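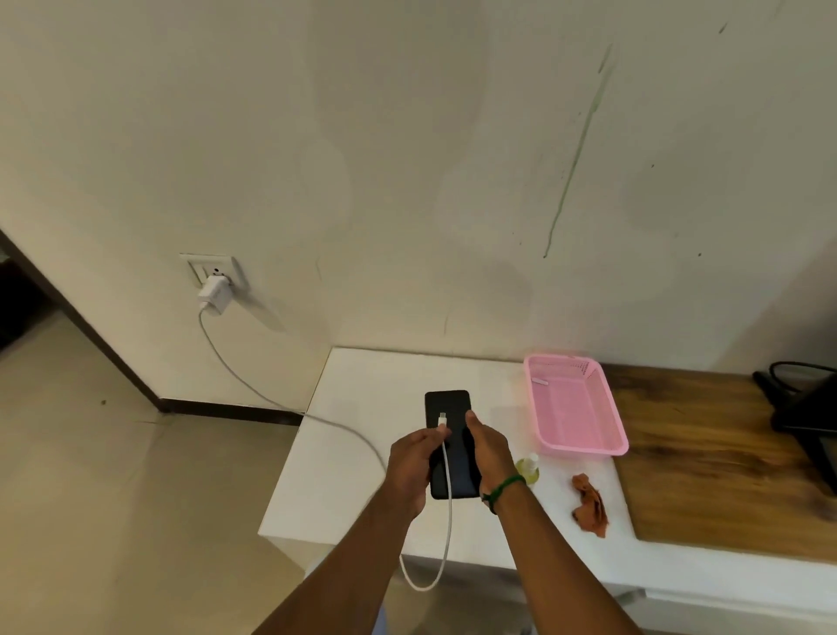

Plugging in the phone at the side table, Stedberg open day, March

hbrandes
Went to the Stedberg open day. The demo was cable insertion: a person does the task while the head view is recorded, then the arm tries it on a bench fixture. Cycle time on the arm was 38 seconds. They train on 500 recordings of the one task. Has anyone seen the Drerska demo for comparison?

kofler_a
Drerska in the morning, Stedberg after lunch. Drerska clamps the phone and only moves the plug. Stedberg holds the phone in one gripper and the plug in the other, same as the person at the top of the thread. Harder problem, so I would not compare the times directly.

vleitner
Disagree. If the job is getting a plug into a port, a clamp is a fair solution. Two free arms add error in both positions. Holzer dropped two-arm insertion for that reason.

kofler_a
Holzer builds fixed lines. You can't clamp every phone in a repair shop.

vleitner
You can clamp most of them. A padded vise fits anything up to a small tablet.

magbanua
My concern is the cable. Look at the slack between the forearms, then across to the charger on the wall. A person ignores that loop. The arm has to either model it or keep clear of it. Did they say which?

hbrandes
Keep clear of it. I asked Haslinger at the end and he said there is no cable model at all - the planner just has a blocked zone under the gripper. He gave 153 attempts on the fixture with a success rate of roughly 70 percent.

magbanua
Does that include retries?

hbrandes
One retry allowed. I didn't get the first-try number.

vleitner
Then 70 is not a usable figure. Brultgate reports first try only and everyone should.

kofler_a
Agreed on that part. I'll write to Haslinger and post what he sends.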